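4.2 Trim density and stated willingness to wear

The garments in this part of the study were the eight headpieces and collars left over from the pretest (Section 3), all in the heavily trimmed style that the fashion press was calling neo-baroque at the time. Gold braid, scrollwork appliqué, glass stones, some velvet. We wanted to know whether people who say they like a trimmed piece would also wear it, and where. Prior work on ornament mostly stops at liking. Wearing is a different question and, for a label, the one that pays.

Respondents came from two sources. 642 completed the online form, recruited through the mailing list of Hokero, a mid-price accessories label that agreed to circulate the link. A further 200 filled in the same form on paper at the Jomura showroom during the March sample sale. The two groups differ in the obvious ways: showroom visitors were older, spent more per year on clothes, and had the pieces in their hands. Online people saw photographs only. We keep the groups apart throughout, pooled numbers would hide most of what is interesting here.

Each respondent rated every piece on liking, then on willingness to wear in three settings: at work, at an evening event, at home with friends. Order of pieces shuffled, order of settings fixed. In hindsight the settings should of been shuffled too. See limitations.

Liking first. Online, liking rose with trim density up to the middle of the range and then went flat. No drop at the top end, which we had expected from the pretest. In the showroom the same flat stretch appears but starts earlier, and the two densest collars were liked a little less than the plain velvet band. Comments on the paper forms suggest weight as the reason ("lovely but my neck", "too heavy for a whole night"). Weight can't be judged from a photo, so the online group had no way to mark a piece down for it.

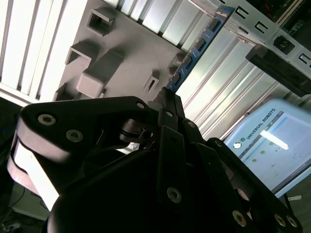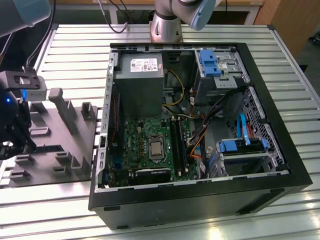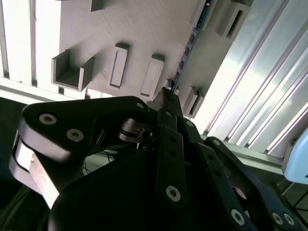 Figure 3. Left and right: close views of a black gripper with silver screws. Center: open desktop computer tower lying on its side.

Willingness to wear behaves differently. For work, both groups fall steadily as trim goes up, and the fall starts at the very first step, from no trim to a single line of braid. Even people who gave the top liking score to a piece mostly would not take it to the office. Evening is close to the reverse: the plain band scored worst of the whole set, with remarks like "looks unfinished" and "why bother". The friends setting sits in between and is noisy. Several respondents wrote that it depended on which friends. Fair.

The gap between liking and wearing was widest for the headpieces. Collars can be hidden under a coat on the way there, and quite a few people said exactly this. A headpiece can't. Travel came up so often in the free comments that we coded it afterwards as its own category (bus, train, walking past the neighbors), and it outranked price in both groups. We had no item for travel on the form, so this rests on what people volunteered and should be read that way.

Hand-finished versus machine-finished trim. Half the set was stitched by hand in the Siqueira workroom, the other half bought in from Fulari as ready-made braid and glued. Labels removed, so respondents were not told which was which. Online, no difference on any measure. In the showroom the hand-stitched pieces were liked more, and the difference held when we left out the two heaviest collars. People turned the pieces over. The glue line shows on the back of the Fulari braid, and several forms mention it, mostly in one word ("glue"). Whether the same people would pay for handwork is another matter; the form asked for a price they thought reasonable, and the answers for the two kinds of trim were nearly the same. So handwork was noticed, prefered, and not priced in.

This last result worries us a bit, given the hours involved. A hand-stitched collar of this type takes the workroom most of a working day. If the customer puts the same price on a glued version, then handwork has to be justified some other way: durability, repair, the name on the label. None of these were tested. The Siqueira pieces are easier to repair as single stones can be resewn, but we did not mention this to respondents and it did not come up in comments.

Color deserves a short note. All pieces were black or dark red, chosen to keep the set coherent. Dark red did slightly better for evening and slightly worse for work, in both groups, at every trim level. The effect is small next to density and we do not model it further. A lighter palette might shift the work scores, as some showroom comments ask for cream or gray.

Limitations. Fixed order of settings, as said. Self-selected respondents on a brand mailing list, who can be assumed to like accessories more than most. Showroom forms were filled in during a sale, with the noise and hurry that go with it, and a number of them have the last page only partly done; blanks were treated as missing and not imputed. Stated willingness is also not behavior. The follow-up in Section 5 lends collars out for an evening and asks afterwards whether they left the house.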